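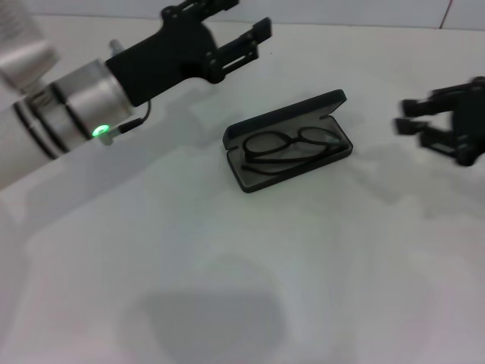
Plastic lenses scratch more easily than glass ones, and most of the fine scratches people bring into a shop come from cleaning. Dust is harder than the coating on the lens. When you wipe a dry lens with a shirt tail, you drag that dust across the surface, and after a few months the marks show up as a haze around headlights at night. A pair that spends its off hours in a case, like the black-framed pair in the open black case, picks up less dust and needs less wiping. The case has to be clean too, and we get to that further down.

These steps work for ordinary prescription glasses, reading glasses and sunglasses. If your lenses came with a care sheet from the lab, follow the sheet where it differs from this page.

What you need

Lukewarm running water
Plain dish soap with no lotion and no added scrubbing agent
A lint-free cotton towel or a clean microfiber cloth
A soft baby toothbrush, kept for this job only
A small screwdriver that fits your hinge screws

Cleaning the lenses

Wash your hands first. Hand cream is the usual cause of a smear that will not come off, and it will move from your fingers to the lens no matter how good the cloth is.

Hold the glasses by the bridge and rinse both sides of both lenses under lukewarm water. Keep the water well short of hot. Heat can craze an anti-reflective coating, meaning it breaks up into a web of tiny cracks, and there is no repair for that except new lenses.

Put one small drop of soap on a fingertip and rub it over each lens, front and back. Work along the edge where the lens meets the rim. Do the nose pads and the temples while you are there, including the part that sits behind the ears.

Rinse until the water runs off clear. Soap left in the rim will creep back onto the lens as it dries. Shake the glasses gently and look at them against a light. If there is still grit near the edge, rinse again before any cloth touches the lens.

Dry with the towel or cloth. Support the side you are drying with your other hand. Holding one temple while you rub the opposite lens twists the bridge, and a frame that gets twisted every morning will sit crooked by the end of the year.

Cleaning the nose pads and hinges

Green or white buildup on the pads is skin oil mixed with corrosion from the pad arms. Wet the toothbrush, add a little soap, and brush around the pad and behind it. Keep the bristles off the lens. Pads that have gone yellow and hard will not come clean and should be replaced. They are sold in push-in and screw-in types, so look at the old one before you buy.

Open and close each temple a few times under running water to flush the hinge. Dry it well. If a screw has backed out, turn it until the temple moves with slight resistance and then stop. The threads are very small and strip easily. A screw that keeps working loose needs a new screw or a drop of thread sealant, and most shops will do this while you wait.

Cleaning the cloth

A dirty cloth undoes everything above. Wash microfiber by hand or in the machine with a mild detergent. Leave out fabric softener and dryer sheets, both of which coat the fibers with a film that ends up on the lens. Let it air dry. We wash ours every 4 days in the shop. At home once a week is enough for most people.

Cleaning the case

Sand and pocket lint collect in the bottom of a case and scratch the lenses every time it closes. Empty the case, tap it upside down over the sink, and run a strip of tape along the lining to lift what is left. A hard case with a fabric lining can be wiped with a barely damp cloth and left open overnight. Soft slip cases can usually be turned inside out and washed with the cleaning cloths.

Put the glasses in with the temples folded, left one first on most frames, and the fronts of the lenses facing away from anything loose. Don't share the space with keys, coins or a pen. If the lid has to be forced, the case is too small for the frame.

Things to keep away from lenses

Window cleaner, vinegar, bleach and nail polish remover
Paper towels, tissues and napkins
Toothpaste, which is often suggested for scratches and makes more of them
Hair spray and perfume, so put your glasses on after you use them
A car dashboard in the sun

Cleaning away from home

Premoistened lens wipes are fine if you blow the dust off the lens first. Use one wipe per pair and throw it out. Spray cleaners made for coated lenses also work. We stock the Reneo spray at the Rurnia store, and a 2 ounce bottle fits in a jacket pocket. Spray both sides, wait a few seconds, and wipe from the middle out.

When cleaning won't help

If a lens still looks cloudy after soap and water, tilt it under a lamp. Straight lines are scratches. A web pattern is crazing, and patches that look like they are peeling are coating failure. None of these can be polished out, and the kits sold for that purpose take off what coating remains. Many lens coatings carry a warranty, often 18 months, so check your receipt before you pay for replacements.

Frame adjustments and screw tightening are free at both Wukirine Optical locations, Rurnia and Furtună Street, whether or not you bought your glasses from us. No appointment is needed. The Furtună Street counter closes early on Saturdays through November.

Page last updated Oct 21, 2019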